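Ploveto gripper kit review, progress report, June
To: Gráinne Dolan
From: Irfan Cheema
cc: Ozan Başaran, Vendula Kováčik

Gráinne, quick one before the Wednesday call. Longer tables are in the shared folder, ask Vendula if the link dies again.

Where we are

Kit is installed and running on the shelf-pick cell at Bilport. Bench work done. Mixed-product runs under way, 310 picks logged so far. Target for the end of the review is higher, see Next steps. No change to scope. Budget OK apart from the spares line, below.

Oberholzer kit (the older one) is back in its crate and stays there until we do the side by side. Ozan wants it out sooner. I said no, one cell, one set of mounts, we would lose two days each swap.

Setup

Mechanical fit was easy. Half a morning. The quick start sheet that ships with the Ploveto is fine up to page 4 and then it refers to a connector that isn't in the bag. Called support, they emailed a corrected sheet same afternoon. Told them to put it in the box.

Software was slower. Driver wanted an older version of the controller package than the one we run. Vendula made a seperate install on the spare PC and that works, but it's a workaround and I'd count it against them. If we buy, we need a written date for the updated driver.

Calibration takes 11 minutes if you know it, longer if you don't. Gervasio did his first one with only the manual and got through without calling anybody over. Good sign for the operators.

Results so far

Boxes: good. Flat-sided cardboard is what this thing likes. Of the 310 picks, 20 failed, and very few of those were boxes. Most were soft packs, where the finger pushes the film instead of getting under it.

Bags and film packs: mixed. Slower approach helps. Gervasio dropped the approach speed to 64 percent and the misses came down, but cycle time goes up and the Bilport people care about cycle time. Still looking for the middle setting. Will not quote a number until we have a full day at one speed.

Tight shelf gaps: better than expected. The slim finger gets in where the Oberholzer pads were too fat. This was the main reason for picking the kit so glad to see it.

Wrist camera: usable when the arm is slow or stopped. During fast moves the background smears badly and the overhead lights blow out part of the view. Vendula is locking exposure and having the arm pause before each grab. Costs time again. Ploveto say a hood is coming, no date.

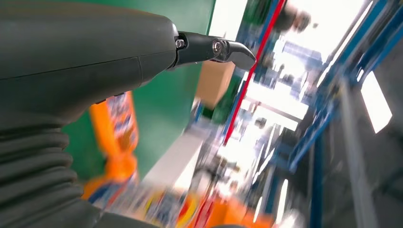
Fig. 1. Wrist camera view during a move, Ploveto finger and cardboard box.

Problems / risks

1. Finger bolt. Worked itself a bit loose twice in the first week. Thread lock applied, checked every morning now, no repeat. Vendor's manual says nothing about checking it. It should.

2. Spares. We have one spare finger. Lead time quoted to us is five weeks. If we bend one during the film pack runs we are fine, if we bend two we stop. Asking you to approve two more now. Quote is in the folder, Voltov can supply at the same price as direct.

3. Bellows. No wear found so far but we have not run it long enough to say anything. Ozan will check it at the end of each week and write it down.

4. Cell time. Bilport need the cell back for their own training, mornings only. We move to afternoons, I've agreed it with them. Schedule slips a few days, end date holds if nothing else does.

Next steps

- Full day at one speed, boxes only, then film packs only
- Exposure settings frozen, Vendula
- Side by side with the Oberholzer, same product list, same shelf
- Operator feedback form, Gervasio has a draft, to long at the moment, cutting it to one page
- Get driver date from Ploveto in writing

What I need from you

Yes or no on the two spare fingers. Preferably on Wednesday's call.
Also whether the final report goes to Voltov as well or just to you. Changes how much of the pricing I put in.

My view today: would keep going, would not sign for more units until the side by side is done. Ozan agrees. Vendula would hold out for the driver first.

Irfan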